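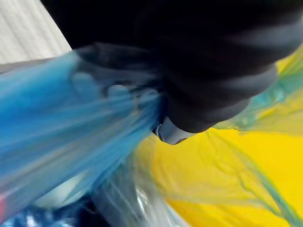
ポリ袋の結び目をハンドで押さえたところ。青と黄色の袋が重なる。

# 手首カメラで見る把持テスト:Preneo と Manlow の比較

5月10日に行った把持テストのうち、手首側のカメラで撮ったものを載せます。比べたのはハンドそのものではなく、ハンドを動かす2種類のコントローラです。片方が Preneo、もう片方が Manlow で、ハンドとアームは共通、カメラの取り付け位置も変えていません。対象物はポリ袋やペットボトルなど、家や事務所にあるものにしました。

試行はコントローラごとに40回です。開始姿勢に戻すところまでを1回と数え、途中で止めたものも回数に入れています。集計表は別ページにあるので、数字を見たい方はそちらをどうぞ。このページは接触の様子を見るためのものです。

## ポリ袋

薄いフィルムは、今回の対象物の中で一番手間がかかりました。平らに広がった袋は指先が滑って端を拾えず、結び目やしわの寄ったところを狙うことになります。Preneo は指を閉じる速さを細かく指定できるので、袋が逃げる前に閉じきる設定を作りやすかったです。Manlow は閉じ始めがゆっくりで、最初の数回は空振りが続きました。初期値のままでは使いにくく、立ち上がりのパラメータを上げてからは差が縮まっています。

色の違う袋を重ねたのは、画像側の切り分けを見るためです。半透明のフィルムは下の色を拾うので、領域の境目が試行のたびに動きます。青と黄色の重なりは緑に寄り、別の袋として数えられることがありました。透明の袋は照明の反射が強く出て、認識結果が一番ばらついています。露光時間は途中で一度短くしました。袋を速く引くと、短くしても流れます。

結び目をつかんだ後の力の値は、どちらのコントローラでも当てになりませんでした。フィルムがつぶれて厚みがほとんどなくなるため、指どうしが当たっているのか、袋を挟んでいるのかを電流値から区別できません。Plunlow の補助スクリプトで指の開き量も記録しましたが、袋1枚分の厚みはノイズに埋もれます。いまのところ、持ち上げた後の画像で判定しています。

## ペットボトル

袋に比べるとずっと楽です。ただ、斜めに置いた場合は親指の当たる位置で結果が変わります。胴の中央より底側に当たると、持ち上げる途中でボトルが回りました。Manlow は親指だけを先に当てて、残りの指を後から寄せる動きが標準で入っていて、ボトルではこれが効きました。Preneo で同じことをするには手順を自分で書く必要があります。書いてしまえば動きは同じです。
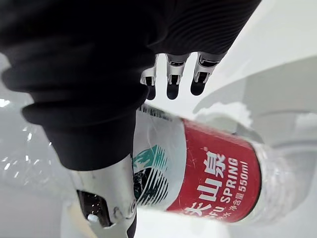
Amirul Jugah からは、親指を先に当てるなら接触の判定を電流だけに頼らないほうがいい、という意見が届いています。柔らかい胴だと当たっても電流がなかなか上がらず、判定が出るころにはもう押し込みすぎている、とのことです。指の位置の変化が鈍くなったところで止める条件を一つ足し、電流の条件と「または」でつなぐやり方を勧めていました。

この条件は次回の試行から入れます。今回の記録を見直すと、Manlow では親指の接触判定が遅れた試行があり、その間もボトルは押されていました。Preneo 用に書いた手順も同じ判定を使っているので、両方直します。

ラベルについても少し。文字や絵柄のある部分は、向きの推定にはかなり助かります。半面、指が文字にかかると推定が飛ぶことがありました。指を寄せ始めたら推定値を固定し、離すまで更新しない設定に変えたところ、飛びは出なくなっています。ラベルのない透明な部分だけが見えている場合は、まだ安定しません。

## 布のカバー

ハンドには黒い布のカバーをかけています。手のひらと甲を覆うもので、指先は出したままです。かけた状態では指の戻りが少し重くなるようで、開く側の速度を上げて合わせました。カバーのしわが手首カメラの視野に入るため、マスク画像は作り直しています。かけ直すたびにしわの位置が変わるので、マスクは広めに取りました。その分、指の根元の近くは認識に使えません。

## カメラの位置

手首側のカメラは対象物に近く、指先の接触がよく見えます。代わりに、つかむ直前には画面の大部分をハンドが占めます。ポリ袋ではとくに、袋の広がりのうちどこまでが同じ1枚なのかを近い画像だけで決めるのは無理がありました。外側のカメラを併用した試行も少し取りましたが、時刻合わせがまだ済んでおらず、このページには入れていません。

## 使ってみた感想

薄い袋が中心なら Preneo、ボトルのような形のあるものが中心なら Manlow が扱いやすいと思います。設定画面は Manlow のほうが見やすく、ログの書き出しは Preneo のほうが素直です。Manlow のログは列名が版によって違い、読み込み側で吸収する処理を書きました。どちらも非常停止からの復帰は問題なし。復帰後に原点を取り直すかどうかは Preneo だけ選べます。

Goh のコントローラも借りる予定でしたが、ファームウェアがこのハンドの通信速度に対応しておらず、今回は見送りました。対応版が出たら同じ対象物で試します。

## 次にやること

- 接触判定に位置の条件を追加
- 外側カメラとの時刻合わせ
- 透明の袋だけで40回
- 布カバーの有無で指の戻り時間を比較
- ボトルの中身の量を変えて再測定

設定ファイルは Preneo 用と Manlow 用の2つに分けて置いてあります。Manlow 用は立ち上がりのパラメータを変えた後の値です。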